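Two-arm kit for packing small electricals – is the Lellelo Jin worth it for mailer boxes?
Robots and automation > Packing and dispatch

Faustine Gautier
Posted Jan 19, 2025

We pack wired computer accessories into flat mailer boxes, one item and one printed sheet per box, on a single bench. I have a quotation for the Lellelo Jin two-arm kit: both arms, a pair of parallel grippers, the controller, a head camera and 3 days of setup on site. The supplier says box work is covered by the standard package. The alternative is the Zutari service, where they own the hardware and charge by the box.

Volume is 200 boxes a day, going up in February when we take on a second product. The item is a mouse with the cable already attached, which the demo video avoids completely. They show rigid blocks going into a tray.

What I need to know:
Can the kit place a cabled item and then close a hinged lid without a person stepping in?
Is the cable on the arms themselves a nuisance in daily use?
Does the table need anything special?

I am not interested in a conveyor. There is no room for one.

Yannick Poulain
Replied the same day

We have had the Jin running on mailer boxes since last spring, so I can answer most of this.

The mouse body is easy. It is rounded but stiff, and the jaws hold it well enough if the grip is across the narrow part. The lead is the difficult part. If the arm lets go of the body first, the lead settles wherever it likes, and a loop left over a side wall will be trapped when the lid comes down. Our sequence is sheet, body, then a separate move for the lead and plug with the second arm. It is slow. Budget for a box every 80 seconds until you have tuned it.

For the lid, use both arms at the rear corners and bring them forward together. One arm will do it on stiff card, but thin card twists. Our layout has the arms coming in from opposite sides with the box open between them, lid standing at the back, on a green cloth mat with small yellow tape marks for position.

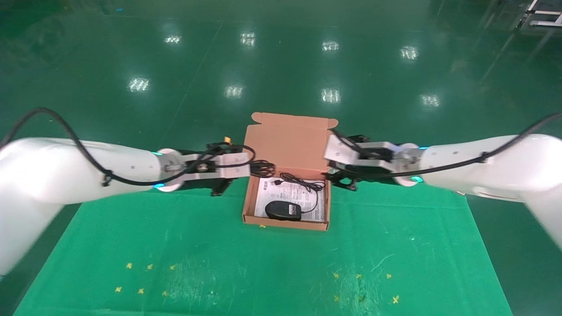

Setup points that are not in the manual

1. Fix the mat. A cloth mat creeps under load and your taught positions go with it. We tape down all the edges and check them at the start of the shift.

2. Leave slack in the arm cables at the wrist. The clips supplied are adequate, but if you pull the cable tight to make it look neat, the wrist will reach its limit early when it turns.

3. Teach the box position with the lid open. With the lid shut you will find out about the clearance behind the box too late.

4. Watch for glare. A shiny floor under tube lighting gives the camera bright patches at the edge of its view. Ours needed the exposure lowered by hand. The automatic setting hunts.

5. Ask for the long jaw fingers at the time of order. The short ones bring the mounting plate too near the side walls of a shallow box. They are a chargeable extra afterwards and took 8 weeks to arrive.

On your table, anything flat and heavy is fine. The arms stop quite sharply and a light bench will move.

As for the quotation, three days on site is enough for one product and not enough for two. If the second product is already agreed, get it written into the order now.

Mylene Evangelista

We went with Zutari instead. No complaints. They changed the grippers once and did not charge for it. I don't know how they would get on with cables, as ours are all boxed chargers with no lead.

Gunther Ostermann

Would not buy. A person does this job in a few seconds.

Faustine Gautier

Thank you, Yannick. I have asked Lellelo for a price with the long fingers included and for a trial using our own boxes. Gunther – agreed on speed, but the bench is unattended from four o'clock and that is the gap I am trying to fill. Did you need a guard around yours, Yannick, or only the light curtain?

Yannick Poulain

Light curtain at the front, fixed panels on the other sides. Our insurer asked for the panels. The curtain was from Jirkatberg and wired straight into the stop input on the controller.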